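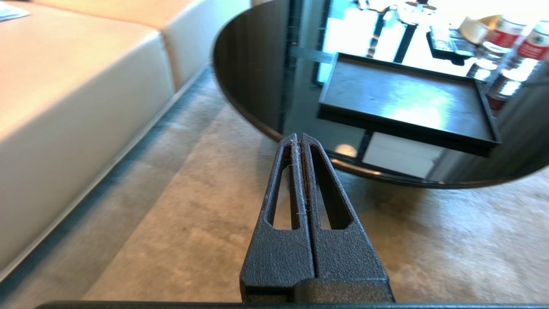
*The Zelora fingers, closed, with the black tray on the glass table just ahead of them. Wrist camera.*

# Please test your gripper on a bad table

I have read many gripper comparisons in the last two years, and I have written a few of them. Most were done on a gray mat, under a lamp that somebody chose, with foam cubes and a wooden cylinder. My opinion is that such comparisons are almost useless for a person who must buy one gripper for work in homes. I will try to explain this with the two we have used ourselves, the Zelora and the Brunura, on the same arm and with the same Taltari controller.

We are a small group. Dimas Siregar takes care of the arm and the controller, Hidayah Lumenta does the cameras, and I write the test plan and later complain about it. In March we bought both grippers after reading the data sheets. The sheets give closing force, opening width, weight and a number of cycles. On these four points the Brunura is better or equal everywhere, and it costs less. If I had stopped at the sheets I would recommend it today.

We then did 434 grasps in a living room. Of these, 211 were with the Zelora and the rest with the Brunura. I will not print the success rates, and I know this will annoy some readers. A rate depends so much on how you choose the objects that I could make either gripper win before lunch. I prefer to talk about how they fail.

## The table is the difficult part

The room has a round table with a black glass top. In the wrist camera this glass is nearly a mirror. The window is in it, with its dark lines, and it is brighter than anything that lies on the table. A can on this glass has a red smear under it, and our segmentation was happy to call the smear a part of the can. A black tray on black glass is worse still. The low edge is the only thing you can hold, and the edge is a dark line beside a wide pale glare.

With the Brunura the robot often came down to the wrong height near such things. The force was good and the opening was wide enough, so the data sheet did not lie. The trouble is that its fingers are solid and wide, and in the last part of the approach they hide the place where they are going. The controller then works from memory. On a gray mat its memory is excellent. On black glass the last good look was already poor, and closing your eyes after a poor look does not improve it.

The Zelora fingers have a long opening cut through each one, almost a triangle, and the tips are narrow. I believed this was done to save weight, and maybe it was. For us the benefit is that the wrist camera still sees something behind the fingers until very late. The surface of the fingers is matte too, so they do not add their own reflections to those which the table already gives. I would pay for these two things before I would pay for more force. We have never needed the full force of either gripper in that room, and when I asked Dimas to raise it, he asked me which of the plastic bottles I wanted to destroy.

I should be fair to the Brunura. It is stronger at the root, it does not bend sideways, and its fingers can be changed in one minute with one screw. The Zelora fingers need two small screws and a key which is always in somebody's pocket. Also the Zelora collects dust. Lint sits in the seam near the tips, and fine specks stay on the upper edges, where a smooth finger would let them go. I wipe them after every 30 grasps. For a gripper that must live near textiles this is a real cost, and the company should write about it in the manual.

## Which camera should decide

Hidayah and I disagree on this part, and I give my side because it is my essay.

She thinks that the wrist camera should do everything after the robot has arrived at the furniture. It is close, it moves with the hand, and its calibration is simple. I think that the wrist camera is a fine servant and it should be asked very small questions. Is the edge between the tips or not? Has the object moved? For larger questions, such as what is on the table and what is only reflected in it, I want a second view from higher up.
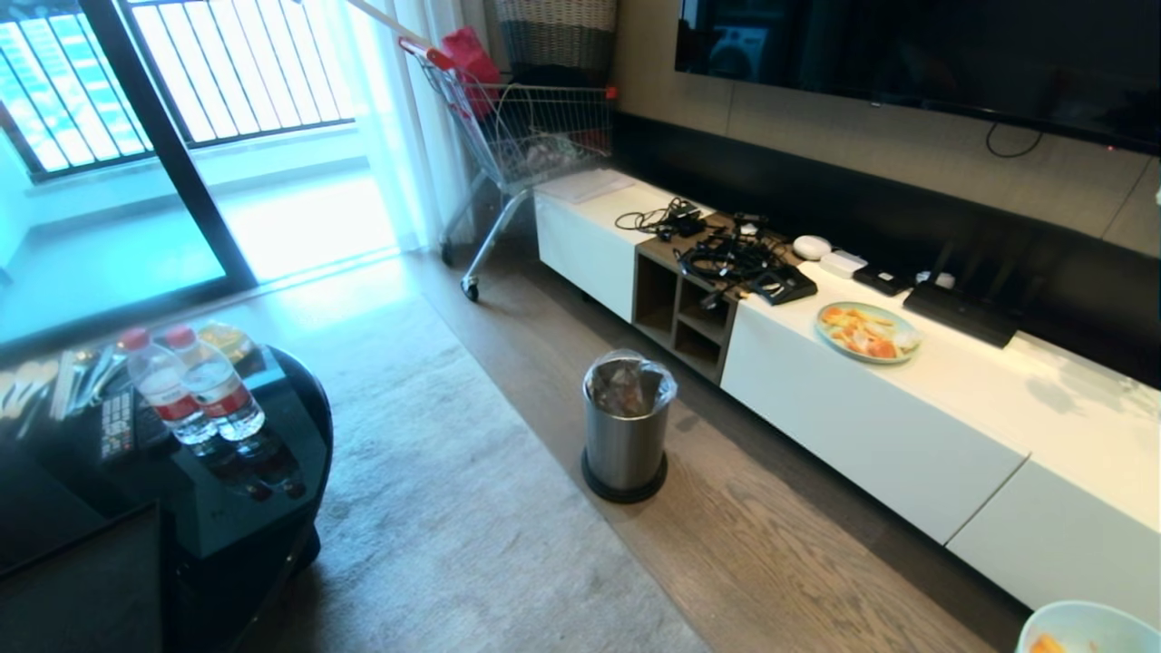 *The living room from a higher viewpoint: bottles and remote on the coffee table, cables and router along the TV cabinet.*

From there the reflections are still strong. The two water bottles with red caps have their doubles in the table, and the TV screen has a faint copy of the room. But a person, and also a modest model, can sort it out from the higher view, because the whole bottle is visible together with its double and the two meet at the base. From the wrist you get a part of one and a part of the other, and good luck to you.

The higher view also shows how much of a home is made of things for which no gripper test exists. Look at the cables on the cabinet. They lie in a pile with power adapters between them. What is a correct grasp of a pile of cables? Where does the task end? The test sets I know have a rope, sometimes, one rope, laid out straight by a careful student. There is a plate with orange slices, a trash bin with a thin plastic bag, a wire cart with a red bag standing up in it. I would like to see every company put its gripper into that wire basket and take it out again. Mesh catches narrow fingers, and the openings in the Zelora fingers, which I praised so much, could be the very thing that hooks on a wire. We have not tested this yet. Dimas does not want to be near when we do.

## What I am asking for

When our friend Clyde Ambrose read a first version of this text, he objected that a living room cannot be repeated. The sun moves, someone eats the fruit, the remote is now on the sofa. A laboratory in another city can never do my 434 grasps again. He is right, and it is the strongest argument against me. A gray mat is the same mat everywhere, and you can put 100 results from ten laboratories side by side.

My answer is that we could repeat the difficult parts without repeating the room. A sheet of black glass is easy to buy. So is a black tray with low edges. Put a window or a light panel behind them, and write down its height and angle. Add one bag in one bin and one heap of adapters, and let the heap be different every time, on purpose. I would trust a score from this ugly little corner more than any score from a mat, also when it puts my favorite gripper in second place.

And please publish the wrist video of the failures. Three seconds before contact is enough. When I look at a failed grasp from the wrist, I understand almost at once if the fingers, the camera or the controller was guilty – and for a buyer this is worth more than a table of percentages. The Taltari controller saves these seconds by default in the version we run. Many groups must have the same recordings on a disk somewhere.

We keep the Zelora on the arm for now. The Brunura is in its box with the spare fingers, and it will come out for the heavier pots, where I expect it to be the better tool. Hidayah still wants to try it with narrow tips which she would print herself. I have agreed to this on the condition that she tries them on the glass table first, in the afternoon, with the curtain open.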